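Braswood Community Orchard and Hedge Scheme
Progress report to the Treltberg Fund, second quarter 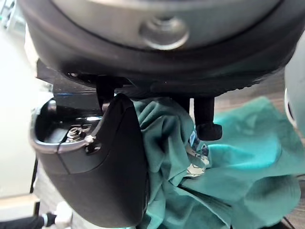

Dark grey housing with silver-grey cap; strip of blue light beneath.

Planting
We said we would plant 500 metres of mixed hedge along the Mokell boundary before the end of the season. We have planted 460. The last 40 metres run across ground that the parish map shows as dry pasture and that ducks regard as a pond. We would like to move this stretch to the lane side, at no extra cost, and ask for your agreement to the change.

The hawthorn has taken well. The hazel has taken well where the deer have not found it. Your assessor's comment on our original application, that the budget for tree guards looked "light", has been read out at more than one meeting since.

Orchard
All 9 of the old apple trees have now been pruned. Two turned out to be pears, which improves our figures for variety if not for record keeping. Grafting material has been taken from the three best croppers and is being grown on at the Bùi nursery, who have given us bench space until autumn and ask only that we stop parking across their gate.

Training
Four pruning mornings were held against a target of three. The Wednesday session was the busiest, possibly on account of the soup. Most of those who came had never held a pruning saw, and by lunch several had firm opinions about how other people were holding theirs. We have 10 names on the list for the summer course, which is full.

Spending
We are under budget on plants and over on gates. The gate quoted in our application is no longer made. Its replacement is longer, heavier and comes with a brochure. We propose to cover the difference from the plants line and will send the revised sheet with the next claim.

Next quarter
Watering, mostly. Also the path to the lower orchard, subject to a decision on the surface, where views are held strongly on both sides of the gravel question. The wildlife survey starts in May and the ducks will be included.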